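# About Mousavi Bench

Mousavi Bench is a test laboratory in Clenden. We measure whether commercially available robot arms can do household and light shop-floor chores, and we publish the results for buyers, repair shops and care providers. We do not build arms, sell them or take commissions on them.

The short answer to the question we are asked most: some chores, under fixed conditions, with a person nearby. Clearing a table, sorting fasteners into bins and folding hand towels are within reach of several arms we have tested. Making a bed is outside the reach of all of them.

## How we test

The current catalog holds 236 chores. Each is written as a one-page task sheet with a start state, an end state, a time limit and a list of permitted aids. An arm attempts each chore 50 times. Objects are shifted between attempts according to a printed schedule, and the same schedule is used for every arm.

A chore is scored as passed, passed with help, or failed. "Help" means any contact by the operator, including straightening an object that has tipped. We report the three scores separately and do not combine them into a single rating. Manufacturers may comment on a draft report. They may not withdraw from it.

Of the 236 chores, 231 can be run on a plain tabletop. The remaining five need a sink, a door or a floor area and are run at our second site, in the former Astberg button works, a brick building dating from 1870.

## What we find difficult

Shallow white objects on pale surfaces remain a common cause of failure. Overexposure removes the rim from the camera image, and the arm closes too high or too far to one side. Thin items are the other persistent problem, and so are worn tabletops, where a stain can be taken for an edge. We keep our work surfaces in ordinary used condition for this reason.
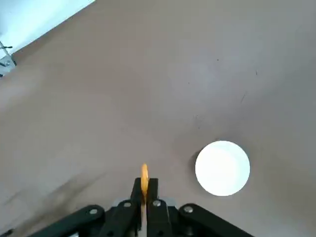

*Tabletop work, wrist view: two-finger gripper and round white object.*

## People and access

The laboratory is directed by Kianoush Mirzaei, who previously ran incoming inspection at Kanditer, a maker of kitchen fittings. Test operators rotate between arms so that no operator runs a single arm for an entire series.

Task sheets are free to download and may be reused with credit. Full reports are issued each January. Visits to the Clenden site are by appointment, mornings only, and visitors are asked to stay behind the yellow line while an arm is powered.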